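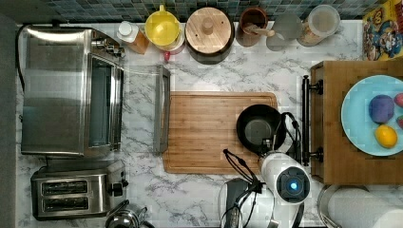 Can a robot arm do your kitchen chores yet? How to find out in one afternoon

Short answer: some of them, slowly, and it's a blast to try! If you've got access to an arm and a bit of counter, you can run the same test we use at Velum.

What you need
An arm with a two-way gripper
A cutting board
A small frying pan and a bowl, both light
A timer and a notebook

Step 1. Leave the counter the way you live with it. Toaster, cereal, paper towel, the lot. A bare bench gives you lovely scores that fall apart in a real kitchen.

Step 2. Pick one chore and write down what "done" means. Ours is "dish sits flat on the board, nothing else has moved".

Step 3. Do it yourself by hand and time it. My time for moving the bowl was 3 seconds.

Step 4. Now the arm. Run 40 tries and change the starting spot a little each time. Mark every try pass or fail, and no half points (it's tempting).
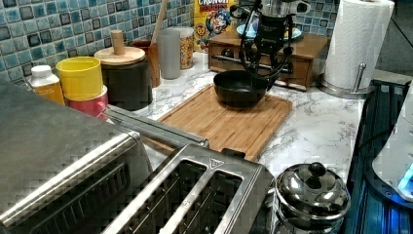

Rims are where you'll learn the most. A bowl gives the fingers an edge to hold, but grab too close to the top and it tips as soon as it lifts. Lower the grip a touch and try again. Dark, shiny dishes can also confuse the cameras, so swap in a pale one if your scores look odd.

Step 5. Work out your average. Our first decent set came in at 46 seconds a try, which made me cheer out loud.

Step 6. Add a second chore only after 2 good sets in a row. Wiping is a fun next one, and much harder than it sounds.

So would I hand over the dishes? Not yet, but back in May our arm couldn't finish a set at all. Try it and send us your scores, the bad ones too!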